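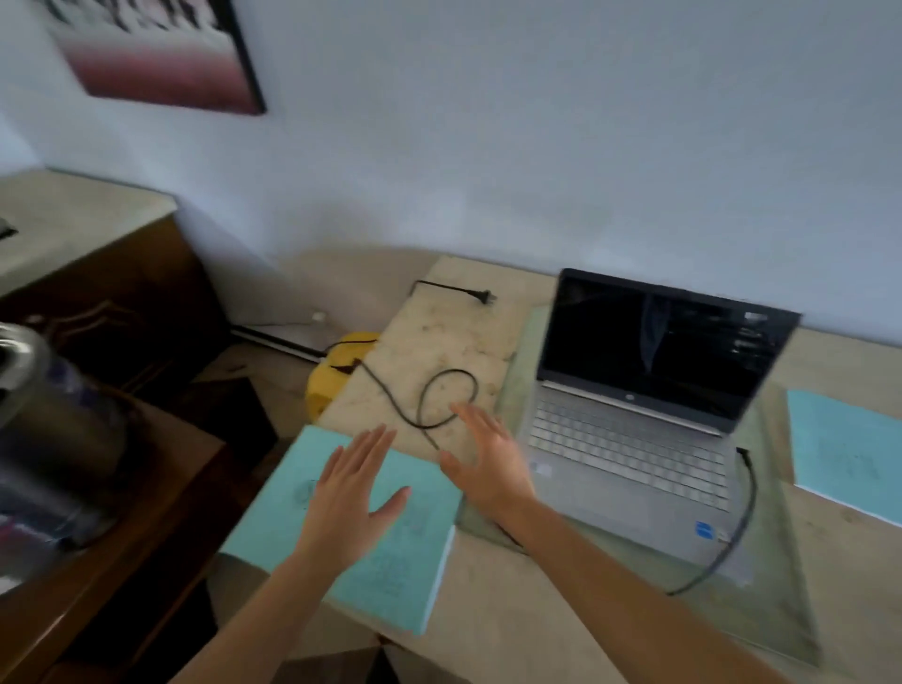

Hands, power cord, notebook and laptop on the desk.

About us | Software | Perception and control

Droveck writes software for robots that work with their hands. We are a small company in Bredville, and most of what we do sits between the camera and the motors: working out what is on a table, deciding where to move, and sending the commands that get an arm there without knocking anything over.

We do not build robots. Our customers buy their arms and grippers elsewhere, or already have them, and run our software on top.

What we make

Our main product is Senden. It has a perception part, a planner and a controller, and each can be used without the other two. Perception takes colour images from a head-height camera and returns the outlines of objects and hands. The planner uses those outlines to choose a path. The controller follows the path and corrects it as new images come in.

Guo is the tool we use to look at recordings. It began as a script for stepping through video one image at a time and now handles labelling, replay and comparison between software versions. When a customer reports that an arm stopped short or reached for the wrong thing, we load the log into Guo and replay it against the current build. Customers on a support contract get Guo as well.

Cords and other soft things

A large share of our time goes on cables. A box has a front and a back and stays the same shape when you pick it up. A cord can loop over itself, hang off an edge or go out of sight under a hand and come out somewhere else. The software has to decide whether it is looking at one cord or two, and which end leads to the plug. Dark cords near dark screens are still a weak point and we say so in the release notes.

We work from recordings taken on ordinary desks and tables, with the usual things left on them. Our test set holds 544 recordings at present, and every change to the perception code is run against all of them overnight. A short set of 78 runs during the day, so that a developer can get an answer before lunch. If a change makes any of the short set worse, it does not go in until someone has looked at the replay.

How we work

There are 13 of us. Most write code, and everyone takes a turn on support, including the people who look after the accounts. We share one floor with a test room at the back. Releases go out in March and September, with fixes in between when they are needed. Each release is supported for two years.

We are happy to run a trial on your own recordings before you buy. Send us up to 300 short clips and we will return the results with the failures marked. Clips stay on our own machines and are deleted when the trial ends unless you ask us to keep them.

Visits to the Bredville office are by arrangement. The entrance is at the side of the building and the bell for Droveck is the lower one.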